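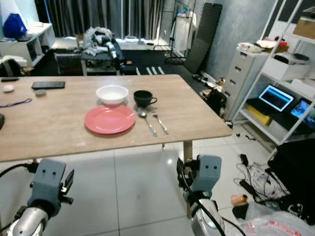

Setting a table that is also a desk

Drurberg, 5 Feb 2018

The head of interiors at Clolard has laid tables for catalogue work, canteens and rented flats. Her standard place setting has a plate, a bowl, a cup, a spoon and a fork. Her notes on it run to 30 pages.

"The plate fixes everything else," she says. "Put it down first, near the front edge. The bowl goes behind it and the cup to the right, with the handle pointing right. Spoon and fork go in front of the cup, the spoon next to the plate."

She prefers one strong colour per setting. With a coral plate, the bowl stays white and the cup dark. On pale wood grain the plate can be found at a glance, which matters when the same top also holds phones, a mouse and a lanyard.

"People work at these tables. I ask them to keep the small items to the left. Asking them to clear the lot has never worked for me."
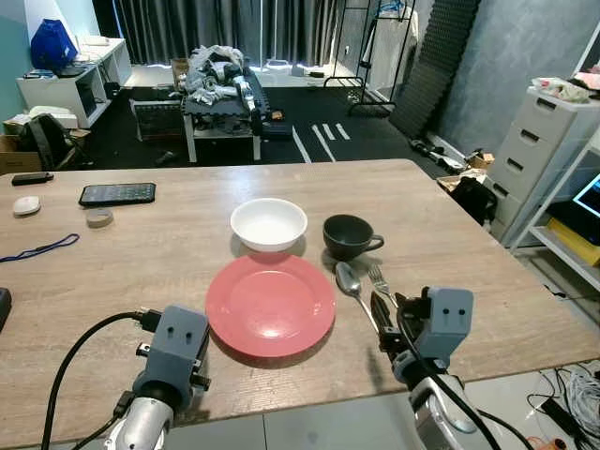

Surfaces and light

Her second subject is finish. Clolard compared pale and dark tops in August, in a survey of 1,904 households, and almost 100 of them complained of glare.

"A glossy dark top gives you the lamp back as a white patch. You can move the lamp, or you can use a mat. A matt lacquer is better, but it has to be chosen before you buy."
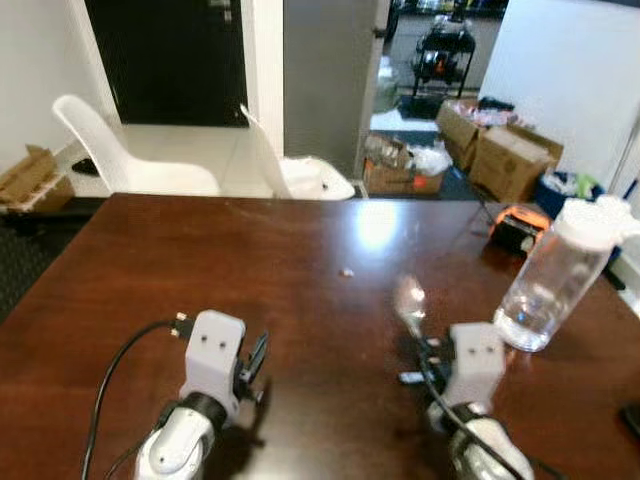 Overhead light on a glossy dark brown top, with white moulded chairs on the far side.

On chairs she is brief. Moulded plastic is easy to wipe and light enough to move when the floor is washed. The Hetik range, which she is now reviewing, will be her next set of notes.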